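Work and Automation, Session 6 – What Changes on the Floor
Notes by Wilma Sutherland, handed out ahead of class

Last time we got as far as the Stellbridge case and then ran out of clock (my fault, I do go on about conveyor belts), so let me pick it up where we stopped. Stellbridge had 91 people picking and packing when the first machines came in, and the managers expected the arguments to be over jobs. Some were. Most of what people brought to Gordon Nguyen in his interviews, though, was smaller and closer to hand: who gets to stop the line, who is blamed for a crushed box, and when you are supposed to have a chat with the person next to you now that there's a machine standing there.

Please keep that in mind as you read the MacAulay chapter. It is 90 pages and I know that's a lot – skim the wage tables if you must, but read the part on teaching by hand slowly. A worker who guides a gripper through a pick is putting years of habit into it, how hard to squeeze a bottle, which way to turn a bin on the shelf, and very few pay scales have a line for that. Angus Lindsay calls it "lending your hands," and I'd love to hear whether you think lending is the right word!

For discussion:
Should showing a machine the job count as training work, and be paid as such?
What does a new hire miss by learning beside a gripper instead of beside an older coworker?
Who ought to be asked before the shelves are moved?

Bring a page of your own notes on one of these. Messy is fine. 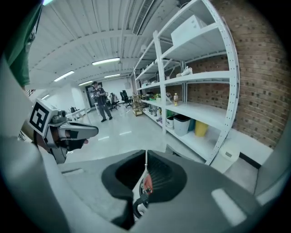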